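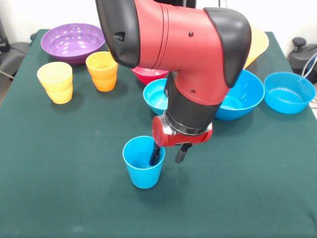
September, past 11 at night

Plastic dishes again. I own real ones, in a box marked Zala, which the movers swore was on the truck from Clostmont. So I dine like a toddler: blue cup for water, orange cup for wine, and the purple bowl for whatever I've boiled.

Put the green cloth on the table this morning to give the place some dignity. It has collected lint at a rate I can only admire. I went at it with tape for almost 32 minutes and then quit, the cloth being ahead on points. The creases can stay too. Ironing a tablecloth to go under a plastic tumbler feels like putting on a tie to take out the trash.

The blue cup is my favorite, if I'm allowed one at my age. Wine from the orange one tastes of picnic.

Called Esquivel Moving about the box. I was third in line, then third in line again. Will try them tomorrow after coffee, blue cup.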